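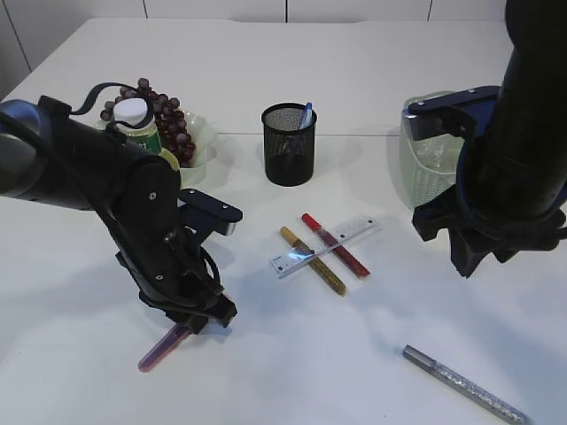
Ilse Lambrechts 님께

안녕하세요! 1월분 진행 보고 드려요. 지난번에 표만 잔뜩 보냈더니 읽기 힘드셨다고 해서, 이번엔 그냥 말로 풀어 쓸게요. (표는 Pindbridge 공유 폴더에 그대로 올려 뒀어요.)

먼저 숫자부터요. 1월 말까지 원격 조작으로 모은 시연은 712건이고, 그중 검수를 통과해서 학습에 쓸 수 있는 게 643건이에요. 떨어진 것들은 대부분 조작자가 중간에 멈칫하거나 펜을 놓쳤다가 다시 잡은 경우인데, 다시 잡는 동작은 나중에 쓸모가 있을 것 같아서 지우지 않고 따로 모아 두고 있어요.

과제는 계획서에 적은 대로 '책상 정리'예요. 반짝이 마커랑 자를 검은 철망 연필꽂이에 꽂는 건데, 말로 하면 참 쉽죠? 그런데 사람이 리더 암을 잡고 양팔을 움직여 보면 생각보다 손이 많이 가요. 특히 투명한 자 위에 마커가 겹쳐 있으면 어느 쪽 팔로 뭘 먼저 집을지부터 조작자마다 달라요. 저는 무조건 마커부터 치우는 편인데 Ji 팀 쪽 분들은 자를 살짝 밀어서 빼내더라고요. 처음엔 순서를 통일하려다가, 그냥 두 방식 다 받고 시연마다 태그를 붙이기로 했어요. 태그 다는 일이 은근히 귀찮긴 합니다만...

포도 그릇이랑 플라스틱병, 연두색 바구니 같은 건 정리 대상이 아니에요. 책상 위에 늘 뭔가 더 있는 상태에서 펜만 골라 집게 하고 싶어서 넣었고, 조작자들한테도 건드리지 말고 피해서 움직여 달라고 부탁했어요. 덕분에 시연 하나하나가 좀 길어졌지만 궤적은 훨씬 다양해졌어요!

잘 안 되는 것도 말씀드려야죠. 자가 제일 골치예요. 납작하게 누워 있으니 그리퍼 끝이 들어갈 틈이 없고, 조명이 반사되면 화면으로 보는 조작자가 자 가장자리를 못 찾아요. Lokska에 얇은 손가락 팁을 주문해 놨는데 아직 도착을 안 했습니다. 조명은 위치를 바꿔 봤는데 그랬더니 이번엔 팔 그림자가 진해져서, 일단 원래대로 돌려놨어요.

조작자 교육은 많이 나아졌어요. 예전엔 설명서부터 읽혔는데 요즘은 제가 옆에서 손을 같이 잡고 2시간쯤 해 보고 바로 혼자 시켜요. 이렇게 배운 분이 현재 8명이고, 다들 그리퍼 여닫는 감각을 금방 익히세요.

2월에는 Prondesano에서 같은 세팅을 하나 더 꾸리고, 모은 시연으로 첫 모방학습 모델을 돌려 볼 예정이에요. 예산은 계획 안에서 쓰고 있고, 손가락 팁 비용만 소모품 항목에서 장비 항목으로 옮겨도 될지 확인 부탁드려요. 답을 주시면 바로 정산 서류 고쳐서 보내겠습니다.

2021년 2월 8일
원격 시연 수집 담당 드림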